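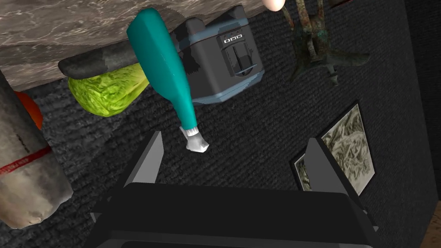
Chak-lun Tseng hielt dem entgegen, man trete einem Verband nicht bei, um Aufträge zu bekommen, man trete ihm bei, um angerufen zu werden, wenn der eigene Betonlieferant ausfällt. Dieser Satz fiel recht spät in unserem zweiten Gruppengespräch, und er hat uns seither nicht losgelassen, weil er etwas anspricht, das in den Fragebögen der ersten Erhebungswelle schlicht nicht vorkam. Wir hatten nach Umsatz gefragt, nach Empfehlungen, nach der Teilnahme an Musterhausschauen, und hatten damit, wie wir heute gern einräumen, vor allem unsere eigenen Vorstellungen davon abgefragt, was ein kleiner Baubetrieb von seiner Mitgliedschaft haben könnte.

Abb. 1: Innenraum, gerenderte Ansicht mit Teppichboden und Marmorplatte.

4.2 Gegenseitige Aushilfe unter Mitgliedsbetrieben

Unter Aushilfe verstehen wir im Folgenden jede Überlassung von Gerät, Material oder Arbeitskraft zwischen zwei Betrieben, für die kein schriftlicher Vertrag geschlossen wurde. Diese Abgrenzung ist enger, als es manchen unserer Gesprächspartner lieb war. Li-hua Su etwa wollte auch das kurze Telefonat über eine strittige Dachneigung mitgezählt wissen, und man kann ihr darin durchaus folgen. Wir haben uns trotzdem für die engere Fassung entschieden, denn Telefonate schreibt auf dem Bau kaum jemand auf, während ein verliehener Rüttler doch meistens in irgendeinem Kalender oder wenigstens auf der Rückseite eines Lieferscheins auftaucht.

Ausgewertet wurden die Unterlagen von 28 Betrieben aus dem Einzugsgebiet Lokedell, die uns ihre Aufzeichnungen freundlicherweise überlassen haben (manche in Ordnern, manche in Schuhkartons, für beides sind wir herzlich dankbar). Stichtag war der 17.08.2019. Sechs Betriebe führten ihre Aushilfen bereits in der Dispositionssoftware Clulent, bei den übrigen mussten die Vorgänge von Hand übertragen werden. Insgesamt kamen auf diesem Weg rund 3.000 Einträge zusammen, von denen sich freilich nicht jeder einem bestimmten Bauvorhaben zuordnen ließ.

Auffällig ist zunächst, wie ungleich sich die Aushilfe über das Jahr verteilt. Im März, wenn nach dem Frost überall gleichzeitig die Erdarbeiten beginnen, häufen sich die Anfragen nach Baggern und Schalungsmaterial, und gerade dann sind die Geräte am knappsten. Man würde also erwarten, dass in diesen Wochen besonders oft abgelehnt wird. Die Aufzeichnungen geben das so nicht her. Viel häufiger finden sich Teillösungen: ein halber Tag statt eines ganzen, die kleinere Maschine statt der großen, der Geselle am Nachmittag statt am Morgen. Ngan-ling Yu beschrieb das im Gespräch als eine Art Höflichkeit, bei der niemand mit leeren Händen vom Hof fahren soll, auch wenn das Mitgegebene manchmal nicht viel nützt.

Weniger einheitlich fällt das Bild bei der Vergütung aus. Die Firma Shih stellt jede Aushilfe in Rechnung, zu einem Satz, der knapp unter dem des örtlichen Geräteverleihs liegt, und fährt nach eigener Aussage gut damit. Treltside dagegen rechnet überhaupt nicht ab und führt auch keine Liste darüber, wer noch etwas schuldig ist. Beide Häuser werden von den anderen Mitgliedern als verlässliche Partner genannt, und wir haben lange darüber gesprochen, ob man daraus schließen darf, dass die Form der Abrechnung für das Vertrauen keine große Rolle spielt. Für einen solchen Schluss reichen zwei Betriebe natürlich nicht aus. Immerhin deckt sich die Beobachtung mit dem, was Hiu-tung Shek in der Nachbefragung zu Protokoll gab, dass nämlich Streit fast immer über verschmutzt zurückgegebenes Gerät entstehe und so gut wie nie über Geld.

Eine Einschränkung möchten wir an dieser Stelle ausdrücklich machen. Betriebe, die aus dem Verband ausgetreten sind, kommen in unserem Material nicht vor, und es liegt nahe, dass gerade sie über die Aushilfe weniger freundlich berichten würden. Yung-ching Lui hat angeregt, diese Gruppe in einer eigenen Befragung anzusprechen, was wir für sehr sinnvoll halten und in Abschnitt 6 noch einmal aufgreifen. Für die folgenden Auswertungen zur Dauer der Mitgliedschaft wurden Betriebe, die weniger als ein volles Kalenderjahr dabei waren, nicht berücksichtigt.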